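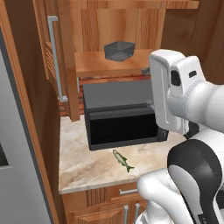

Marsden Community Kitchen throws its doors open for a second winter of shared suppers

MARSDEN, June – The kettle will be on, the soup will be thick and there will be a chair for anyone who wants one when the Marsden Community Kitchen begins its second season of shared suppers this month, in the old drapery building on Vosau Street.

Last winter the suppers began as a modest sort of idea, with a borrowed urn and a stack of mismatched bowls, and by the end of August the kitchen had served more than 1800 meals to shift workers, young families, retirees and the odd footy team still in its socks. This year 138 households have already put their names down for the opening fortnight, and there is plenty of room for more.

"We had people who'd lived three doors apart for years and had never swapped a word, and by July they were arguing over how much dill goes in a borscht," said kitchen coordinator Marta Vasylenko. "I grew up in a house where you always cooked for whoever might turn up – a neighbour, a cousin, the bloke who'd come to fix the gate – and I suppose that's the feeling I've been chasing ever since."

Suppers run from 5.30 pm, with the last bowls going out at 7.30 pm. There is no set price. Diners are welcome to drop whatever they can into the tin by the door, or to bring along a bag of lemons, a pumpkin or whatever the garden is throwing up at the time.

New this season are two cooking evenings a month, led by local baker Matvii Hrynyshyn, who will be teaching rye bread, dumplings and the gentle art of rescuing a flat sponge. The classes have been designed with small home kitchens in mind, and everything on the program can be made in an ordinary oven or on a single hotplate.

"You don't need fancy gear and you don't need a big bench," Mr Hrynyshyn said. "If you've got flour under your nails and somebody to share the crust with, you're well on your way, and I'm very happy to eat the failures."

Flour and dry goods for the season have been donated by Nomurano Grocers, and Bromex Hire is lending trestle tables until the end of winter.

Places in the cooking evenings can be booked at the kitchen's front counter during supper hours. No booking is needed for the suppers themselves, and children are very welcome.

ENDS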